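Hand-Held Gripper Trials: Your Questions, My Answers

Last updated July 26, 2020

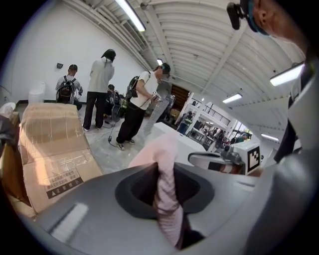 Pink fabric in the gray gripper, with a second hand-held unit coming in from the right.

I keep getting the same emails about our gripper comparison, so I'm putting the answers on one page. I'm Margit Boros and I've been running these trials since June. If your question isn't covered, write to me anyway, I like the mail (I'm just slow with it).

Which grippers are you comparing?

Two, for now. One we call Nikar and the other is Prirnlow. They're our own working names, so please don't go looking for them in a shop! Nikar has the softer fingers and a wider mouth. Prirnlow closes harder and is a bit fussier about what you feed it. Both come in a hand-held version and a version that bolts onto an arm, and nearly everything on this page is about the hand-held ones.

Why hold it in your hand when you own a robot arm?

Speed, mostly. I can hand someone a gripper and get a morning of decent grasps out of them, and on the arm I'd still be fixing the mount at lunchtime. You also feel things. When fabric starts to slide out of the fingers you notice it in your wrist long before you'd spot it in a log file.

What's the black-and-white square on top?

It's a marker the cameras use to work out where the gripper is and which way it's pointing. Keep it clean and keep your sleeve off it. A smudge on the corner once cost me most of an afternoon, and I blamed the software the whole time (sorry, Hiếu).

Why do you test with cloth so much?

It's the thing that separates one gripper from another the fastest. Hard boxes and cups, fine, pretty much any gripper will manage. Cloth folds, bunches up, catches on the edge of a finger and then lets go when you're not expecting it. I use thin pieces and thick pieces, and I try to pick them up from the middle as well as from a corner. The middle is much harder than it sounds!

How many grasps do you do before you decide anything?

800 per gripper for a first look and 1000 if the two are close. Christos Tsoukalas thinks that's overkill and would stop a lot sooner. We've been arguing over it for weeks and neither of us has budged.

Does the camera go on the gripper or on your head?

We've tried both. The camera on the gripper sees the fingers and the object close up, and that's what you want for the last bit of a grasp. It's hopeless for telling you where the rest of the room is. A head camera gives you the wider view, but then you have to look at what you're doing, and people don't! They look at whoever is talking. If I could only keep one I'd keep the gripper camera.

How heavy is the whole kit?

Heavier than you'd like by the end of a session. The gripper alone is okay. Add a backpack and cables and your shoulder will have opinions. We swap people every 10 minutes, and I'd start there if you're setting up something similar.

Do several people in one space get in each other's way?

Sometimes. Cables on the floor are the worst of it. Tape them down where people walk and agree on who's using which table. The markers also need different numbers on each gripper. Jonatan Sundqvist found that one out for us when his gripper seemed to jump across the room.

What about lighting?

Overhead tubes are fine most of the time. Shiny surfaces are a nuisance because you get a bright spot that moves when you move, and the tracking can grab onto it. I turned the exposure down a little and that was enough for me.

Which controller are you using?

We started on Sita and then moved to Châu for the arm tests. Sita is easier to learn. Châu gives you better control over how hard the fingers squeeze, and with thin cloth I really wanted that. Baptiste Cordier wrote the settings file and can send you a copy, though it has 13 options in it and I've only ever touched the first few.

So which gripper is winning?

Nikar on cloth, Prirnlow on anything with a handle. If you made me choose today I'd take Nikar, but I haven't finished the thick fabrics and I've changed my mind before.

Can I come and try them?

Yes please! Send me a note first so I can have both charged. Wear closed shoes and sleeves you can push up.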